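Paint the Hallway Before You Repaint the Logo

By Subira Mfaume
25 Jun 2018

Most offices I have worked in were the color of weak tea. The walls were beige, the carpet was a darker beige, and the only strong color in the building was on the vending machine. When money came in, it went to a new logo. The walls stayed as they were.

I think this is the wrong order. A customer sees the logo for a second. The people who work in the building see the walls all day, for years.

I spent 15 years at Lema, a firm that sold office supplies by mail. In that time we had three logos and one wall color. Each logo came with a meeting, a new mug and a booklet on how to use it. The stairwell had the same scuffs on my last day as on my first.

Strong color does not need to be expensive or clever. Orange next to blue is an old pairing and it still works. A plain border at the bottom of a wall gives the eye somewhere to stop.

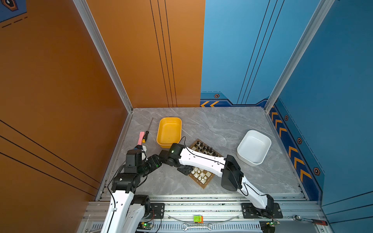 The case against color

People who run buildings will say that beige offends no one. That may be true, but it is a low bar. They will also say that it hides dirt. It doesn't. It gets dirty at the same speed as any other paint, and we have all agreed not to look.

The better argument is that tastes differ. My sister can't stand orange and would be unhappy facing it all day. I take that seriously. The answer is to ask the people who sit in the room, and then to do what they say. When Pritell moved into its new building last April, each floor picked its own paint from a chart of 60 colors. The fourth floor chose a green I find hard to look at. They like it, and I don't work there.

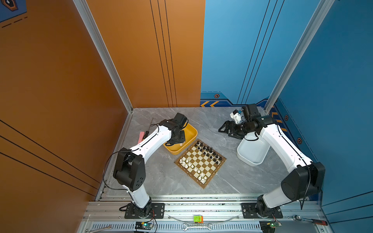

The paint for that floor cost 800 dollars and the work took seven days. I have seen larger sums spent on a sign for the parking lot.

I don't believe paint makes anyone work faster, and I distrust the consultants who claim it does. A bad job in a blue room is still a bad job. My point is smaller. People notice when some care has been taken over the place where they spend their time, and they notice when it hasn't.

So if there is money this year, start with the hallway. The logo can wait until the paint is dry.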